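Drandetti Replaces Jaw Pads on Hand-Held Grippers After Wear Reports

March 2022

Drandetti is replacing the jaw pads on all Temel hand-held grippers now in use. The decision follows reports that the pad facing can wear through sooner than the service schedule allows for, and that a worn facing can let a light object turn or slip while it is being held.

No injuries have been reported. The replacement pads and the labor to fit them are free to customers.

The first report came in August from Dondora, a test site where the grippers are used to record everyday handling tasks for training robot arms. Operators there noted that thin items with smooth handles were rotating between the pads during lifts. The site set aside 4 grippers and sent them to the Drandetti service shop.

The shop found that the facing had started to lift along the inner edge of the pads. Once an edge lifts, fibers work free and dust collects on the gripping face, and the grip gets weaker. The fault is in the pad only. The arms, bushings and frame are not part of the replacement.

Drandetti then asked every customer to check their units. A total of 1,036 grippers were checked, and 14 had pads worn past the limit. 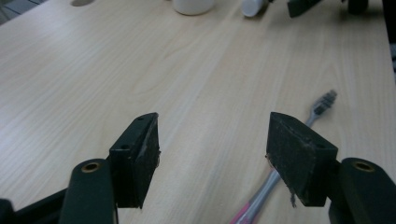 2 min read

Small household items, a toothbrush among them, are a common part of the recording work, and they are the items most affected by the fault. They are narrow and give the pads little surface to hold. Heavier objects with flat sides were held normally in shop tests, even with worn pads.

The earlier service schedule called for a pad check after every 100 hours of use. Drandetti now asks customers to look at the pads before each session until the new ones are fitted. A gripper should be taken out of use if any of the following is found:

Facing material peeling or lifting at an edge
Loose threads or fibers on the underside of a pad
A held object that turns when the jaws are fully closed

Customers should not trim loose material or glue the facing back down. Glue can leave a hard ridge on the pad and change how the jaws close. Dust may be wiped off with a dry cloth.

The new pads are made by Babić and use a molded facing with no glued edge. They fit the mounting holes on existing arms, so a trained operator can change a pair on site. Each kit comes with two pads, screws and a printed fitting sheet.

Kits will go first to sites that reported worn pads. Remaining customers will get theirs in order of hours logged. Recordings made with worn pads do not have to be thrown out, but Drandetti recommends reviewing any session in which an operator noted a slip.

Customers who have not yet sent in a check form should contact the Drandetti service desk and have the gripper serial number ready.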